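Chapter 4
Inside the Desktop Computer

Chapter Overview

4.1 Opening the case
4.2 The power supply
4.3 The motherboard and its sockets
4.4 Memory
4.5 Drives and drive cages
4.6 Cables and connectors
4.7 Putting it back together

After reading this chapter you should be able to name the main parts of a desktop computer, say what each one does, and take a tower apart and reassemble it in a sensible order.

Key terms: chassis, power supply unit, motherboard, CPU socket, retention bracket, RAM module, expansion card, drive cage, SATA

Elango Suvarna ran the repair counter at Wangate, a used-computer shop in Lendstead, for ten years before he began teaching evening classes. In a normal September the shop took in 240 desktop computers, most of them from offices that were replacing their equipment. Some went back on sale after a cleaning and a new drive. Others were stripped for parts. Suvarna kept a notebook of the faults he found, and when he looked through it later he saw that a large share of the machines listed as dead had one bad part and nothing else wrong with them. A failed power supply was the most common entry. Next came memory that had worked its way out of the slot.

A desktop tower is a good place to start learning about hardware. The parts are large and can be removed one at a time. A laptop does the same work with many of the same kinds of parts, but they are packed closer together and some are soldered in place. What you learn in this chapter will carry over to laptops in Chapter 9.

Before you open any computer, shut it down, switch off the power supply if it has a switch, and unplug the power cord from the wall. Press the power button once after the cord is out. This drains some of the charge left in the machine. Never open the power supply itself. It can hold a dangerous charge after it has been unplugged, and there is nothing inside it for you to service.

Static electricity is the other hazard, this time to the parts. Wear a wrist strap clipped to bare metal on the chassis, and handle circuit boards by their edges.

Lay the tower on its side on a firm table with the removable panel facing up. With the panel off, the motherboard lies flat in front of you and you can reach most of the parts from above. Set the panel and its screws well away from where you will be working.
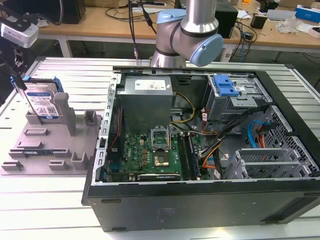
Start with the power supply, the metal box that every bundle of colored wires leads back to. It takes current from the wall and turns it into the lower voltages the other parts need. The colors of the wires follow a common code. In a standard desktop supply, yellow carries 12 volts, red carries 5 volts, orange carries 3.3 volts, and black is ground. Some newer supplies use black wires throughout, so go by the shape of the connector as well.

The motherboard is the large circuit board that everything else connects to. The CPU sits in a socket on this board and is held down by a hinged metal bracket. When the bracket is open and the socket is empty, the contacts are exposed. Do not touch them. On many boards they are fine springs that bend easily, and a bent contact can be enough to keep the computer from starting.

RAM modules stand on edge in long, narrow slots near the CPU socket. Each module has a notch that lines up with a ridge in the slot, so it fits only one way. Push down evenly until the clips close. If a module will not go in, take it out and check the notch – more force will not help.

Hard drives are mounted in a drive cage. In many cases the drive slides in on plastic rails, which are often a bright color to show that they can be removed without tools. A drive of the SATA type needs two connections, one for data and one for power. The data cable is thin and flat, with a small L-shaped plug.

Expansion cards fit into slots at the rear of the board. Where there is no card, a metal cover closes the opening in the back of the case. Leave unused covers in place. They keep dust out and help air move through the case the way its makers intended.

Usha Kaimal, who taught the same evening course after Suvarna, asked her students to draw the inside of the case before they unplugged anything. The drawings did not have to be neat. They had to show where each cable began and where it ended. In one class of 27 students, the two who skipped the drawing were the last to finish, and one of them had left the front panel wires on the wrong pins. You will make a drawing of this kind in Activity 4.1, and you should keep it until you reach Section 4.7.

Before You Begin

Find a desktop computer that is no longer needed, and get permission to open it. Write down the maker and model number from the label on the case. You will also need a Phillips screwdriver, a wrist strap, a few small containers for screws, and a pencil and paper. Read Section 4.1 all the way through before you remove the first screw.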